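Come and help us write the house rules (and then try to break them)

Paid participants wanted, Solden workshop, sessions through January and February

Hello! I'm Shona Doolan, and I look after good practice at Kekum, which is a grand way of saying I write the rules that our robot operators follow and then get told at lunch which of them are daft. We're putting together a proper working standard for tabletop handling, the everyday picking up and putting down of ordinary objects by an arm with a two-finger gripper, and I'd love some people from outside to come and work through it with us.

We've called the draft Phí. That was Diễm Mạch's idea, she runs the operator side, and the name stuck before anybody had a chance to argue. At the moment Phí has 4 parts: setting out the table, moving the arm, stopping the arm, and writing down what happened. The first is far too long and the last is far too short, and I know it, so please don't feel you have to be gentle.

What you'd be doing

You'd sit at a station and drive the arm yourself, following the draft rules as they're written. Cường Bạch will take you through the controls first, and he's very patient (he taught me, and I once drove the thing into a wall panel on my first morning). After that you do a run of short tasks while one of us sits beside you with a notebook. When a rule is confusing, or slows you down for no good reason, or makes you do something that feels less safe than your own instinct, you say so out loud and we write it down. That's the job, really. The grumbling is the useful bit!

Most of the tasks use phones and phone stands. They sound dull and they're a wonderful test. A phone in a stand is tall and thin with a shiny face, and it only takes a small nudge in the wrong place to send it over. 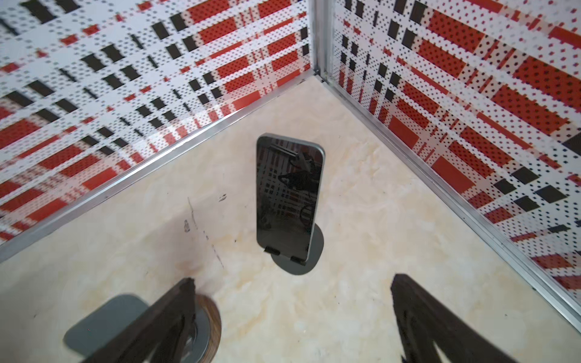

The rule that gets the most argument is the one about approach. The draft says you stop with the fingers open, well short of the object, and check both sides before you come any closer. Diễm wants a full stop every time. Cường thinks a slow crawl is just as good and less tiring over a long session. I've changed my mind on it twice already and I'd very much like to hear from people who haven't got a side to be on.

There's another one about glossy things. A dark screen can throw back the pattern of whatever is near it, and people new to the controls sometimes find it hard to judge where the edge is when they're working from the wrist view. So the draft asks you to line up on the base and the sides and leave the screen out of it. Does that help? I think so. Please come and tell me if I'm wrong.

Who we're after

Anyone over eighteen who can sit comfortably at a desk and use both hands on a controller. If you need a different set-up, tell me, because Yen-ting Lo has already built a one-handed version and is itching for someone to try it. You don't need to know a thing about robots. I'd go further and say I'd like at least half of you not to! We'd also be very glad of people who've worked with rules in some other trade: kitchens, theatre crews, labs, warehouses, railway folk. You've all met a good checklist and a terrible one, and you know which was which.

You should be happy reading a few pages of plain English and happy to say "I don't understand this sentence" without blushing. We had a first reader, Larysa Palamarchuk, who sent the draft back with a question mark beside almost every paragraph. It was the best thing that happened to it, and she now works here.

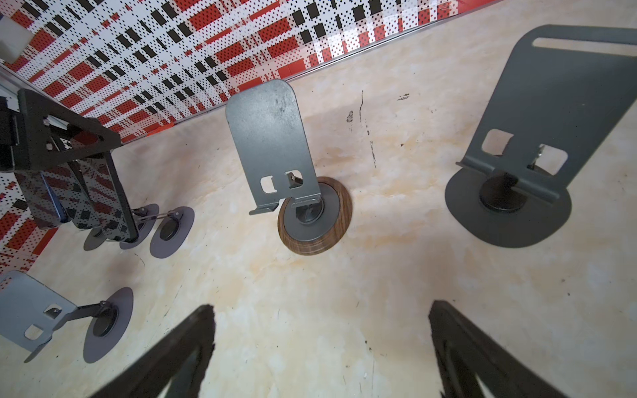 Spacing is the part where I most need fresh heads. We want a rule for how close objects may stand to each other before the operator has to clear one away, and it has to be something a person can follow by eye without getting a ruler out. The current wording is "leave room for the open gripper on either side of the object you are going for". Fine on paper. Then you get a hinged stand that folds out flat, or a wide base next to a narrow one, and is the gap measured from the base or from the backplate? The draft doesn't say. I've had three different answers from three colleagues and I would like one.

We're also after views on:

when an operator should call a stop, and whether they should have to give a reason (I say never)
how marks and scuffs on the work surface get logged, and who does it
how long a person should drive before a break
what to do with an object that has gone over: pick it up with the arm, or stop and go in by hand

On that last one, the present rule is firm. The arm is stopped and the operator's hands are off the controls before anyone reaches over the table, and it'll stay firm whatever you say. Everything else is up for grabs.

Time and money

Each person does 3 sessions, a morning or an afternoon apiece, spread over a few weeks so you can forget things in between (I do want to see what you forget). The fee is £300 for the set, paid after the final session, and we'll cover your bus or train fare as well. If you have to drop out part way you'll be paid for the sessions you've done. Mornings start at 9.30 and there's tea.

We keep your comments and a recording of what the arm did. Your face isn't recorded. Your name goes in the thanks at the back of Phí if you'd like it there, and stays out if you wouldn't.

How to put your name down

Write me a few lines saying what you do, which times suit you, and one rule from your working life that you think is rubbish. No CV, please. Post it or drop it in to Shona Doolan, Kekum, Unit 472, Oramon Yard, Solden, or ring the front desk and ask for me. I'm usually in until five. If you get Yen-ting, he'll take a message and probably try to sign you up for the one-handed rig while he's at it.

I'll reply to everyone, including the people we can't fit in this time, and there'll be a second round in spring once we've rewritten the bits you've all pulled apart.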